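Packing Boxes You Can Carry and Stack

Posted 16 March 2018

Most trouble with moving boxes starts before anything goes in them. The box is too big, the bottom is badly taped, or it gets filled on the floor and has to be lifted from there. These notes cover the ordinary cardboard box, from folding it up to putting it on a shelf. They apply to moving a household, clearing out a desk, or putting winter things away in March.

Pick the size first

Use small boxes for heavy things and large boxes for light things. Books, canned food, tools and files go in small boxes. Bedding, lampshades and coats go in large ones. A large box full of books will hold together for a while on the shelf, but you won't want to be the one who moves it.

Check the bottom flap for a round stamp from the maker. It usually gives a weight limit. If it says 62 pounds, stop well short of that. A box you can lift once is not always a box you can carry down two flights of stairs.

Used boxes are fine if the corners are still square and the cardboard is stiff. Press the middle of each side with your thumb. If it gives easily, keep that box for pillows. Don't use one that has been damp, even if it has dried out since.

Clear a table

Pack at table height whenever you can. Bending over a box on the floor for an afternoon is hard on the back, and you'll tend to drop things in instead of placing them. A kitchen table works, and so does a desk. Move drinks and anything breakable off to the far side or, better, into another room.

If the table has a cable hole, keep small screws and shelf pins away from it. We lost 8 shelf pins down one in the old Plimlow office and only found half of them. Put small hardware in a zip bag, write on the bag what it came off, and tape it to the piece it belongs to.

Fold the bottom flaps in the right order: short ones first, then the long ones over them. Run one strip of tape along the center seam and up each end by a hand's width. Add a second strip beside it for anything heavy. Folding the four flaps under each other without tape is all right for carrying a coat to the car — nothing more than that.

Choose boxes with hand holes

Hand holes are worth looking for. A box with a hole in each short end can be lifted level, and your fingers aren't slipping along the bottom edge. Don't tape over them when you seal the box, and don't pack small loose items right behind them.

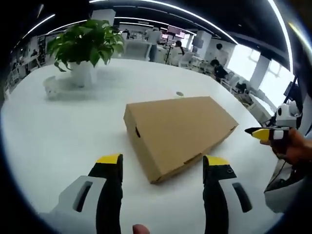

A closed cardboard box on a white table, with a hand hole in the near end.

If the box has no hand holes, you can cut some, but do it while the box is empty and keep them in the upper third of the side. Cut a slot a little wider than your hand, rounded at the ends. Square corners tear. Put a strip of tape around the top edge of the slot, inside and out.

Two people lifting one box should agree on which way they're going before they pick it up. Set it down the same way, one end and then the other, so no fingers get caught underneath.

Filling it

Put the heaviest things at the bottom and spread them out. Stand plates on edge with paper between them. Lay books flat, or stand them upright with the spines against the side of the box. Don't pack them with the spines facing up, as the pages pull away from the cover.

Fill the gaps. Crumpled paper, towels and T-shirts all work. The box should be full to the top but not bulging, because a half-empty box caves in when another goes on it. Close the flaps and press in the center. If they sink, open it and add more paper. If they won't meet, take something out.

Newspaper leaves ink on white china. Use plain packing paper next to the dishes and save the newspaper for filling corners.

Houseplants should be the last things to leave the room. Stand the pot in a small open box with paper packed around it, and leave the top open. Water it a day or two before, not the same morning.

Labels

Write on two sides and never only on the top, which disappears as soon as you stack. Put the room it's going to, then a few words about what's inside. "Kitchen, baking pans" is enough. "Misc" is no help to anyone.

Numbers help if you have more than a carload. When we moved the stock room from Ghanem to Urkuvcombe we had 121 boxes, and each one had a number and a line in a notebook. The notebook took an extra hour and saved a good deal more than that at the other end. Keep the notebook in your bag and out of the boxes.

We use the Hikirow wide marker, though any thick marker will do. Ballpoint can't be read from across a room.

Stacking and storing

Stack same-size boxes directly on top of each other, corners lined up. The strength is in the corners. A box set crosswise puts its weight on the weak middle of the one below. Three or four high is enough for most household boxes.

Keep cardboard off concrete. A couple of boards or an old pallet will let air under it. Leave a small gap between the boxes and an outside wall.

To save empties, slit the tape with a shallow blade, fold them flat and tie them in bundles by size. Store the bundles upright behind a door or wardrobe, with the tape roll hung over a hook beside them.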